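**Exposed brick interior** is a style of room finishing in which a brick wall is left bare, or made to look bare, on the inside of a building. It is common in converted warehouses and small city flats, and in rooms fitted out to resemble them. The style is often described as honest or authentic. Much of it is neither, and the claims made for it deserve a closer look than they usually get.

## Origins and claims

Most popular accounts trace the look to artists who moved into disused factories and scraped off the plaster. The story is repeated in nearly every decorating guide, usually without a source. Plaster was also stripped by landlords who didn't want to pay for patching it, and that version gets less attention.

A common belief holds that bare brick was the normal inside finish of old workshops. Many such walls were limewashed or painted, and the raw red surface admired today is often the result of later cleaning. The Pavarbridge building survey, compiled by Ekene Ajayi, looked at 282 rooms advertised as having "original exposed brick". In 228 of them the brick had been covered at some point, or had been added as a thin facing over another wall. The survey covered a single district and has not been repeated elsewhere.

## Typical features

The brick is seldom left to stand alone. Designers pair it with other signs of industry, chiefly visible pipework, steel beams and ribbed metal ceilings. Whether these do any work varies from room to room. Some conduits carry cables or water; others are put up for looks. 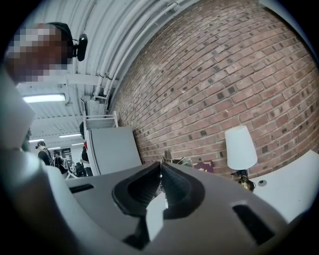

*Red brick wall with white pipes along the top, under a white corrugated metal ceiling.*

White paint on the overhead parts is a frequent choice. It is said to make a low ceiling feel higher, a claim that rests mainly on the word of people who sell paint. It does reflect more light than bare metal or dark timber, which matters where the lighting is by fluorescent tube.

Brick colour is another area of overstatement. Uneven reds, browns and greys are taken as proof of age, but new bricks are sold in mixed batches for this very effect. The facing product Wovine, for one, comes in a blend with darker pieces already sorted into the box. Mortar is a slightly better guide, though it too can be tinted.

## Furnishing

Furniture set against brick tends to be plain and pale. White desks, light shelving and small lamps with drum shades are widely used, on the theory that a busy wall needs quiet objects in front of it. Lakshmi Bhat, in her guide *The Bare Wall*, advises leaving a strip of surface at the back of the desk for a few upright things and keeping everything else off it. Few people manage this for long.
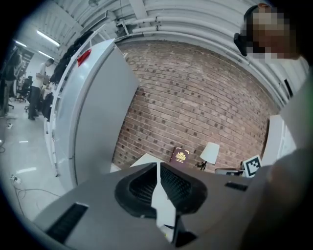 The advice also passes over dust. Old mortar sheds a fine grit, and anything kept close to the wall collects it. Fabric shades are harder to wipe down than hard ones, and books and papers suffer most of all. Clear sealers are sold as the cure. They slow the shedding, but they can trap damp in a solid outside wall and leave a faint shine that gives the game away.

Fixing shelves is a further problem. Soft brick crumbles under a drill, and mortar joints may not hold much weight. For this reason storage in such rooms is often freestanding: drawer units that sit on the desk, open metal racks, low cabinets with picture frames on top.

## Use in one-room living

The style is closely tied to the studio flat, where desk, fridge and clothes share the same floor. Catalogues show these rooms with almost nothing in them. Lived-in ones look different.

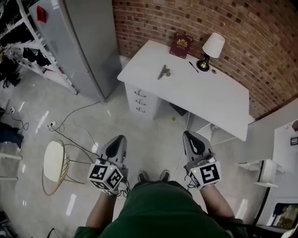
Cables are the usual weak point. A bare brick wall can't easily be chased for new wiring without spoiling the face, so outlets end up on the side walls or the furniture, and power strips fill the gap. Erdem and Fliveck both sell surface channels coloured to match brick. Joana and Mafalda Guerreiro, who fitted out a row of studios together, dropped the coloured channels after trying two of them and went back to plain white conduit, finding it less noticeable against a white ceiling.

## Criticism

Catarina Frade has argued that the style sells missing insulation as character. Her point holds best in cold climates, where a solid brick wall without lining loses heat quickly. Supporters answer that brick stores warmth and evens out the temperature. That can be true of an inside wall, and is much less so of one with winter on the other side.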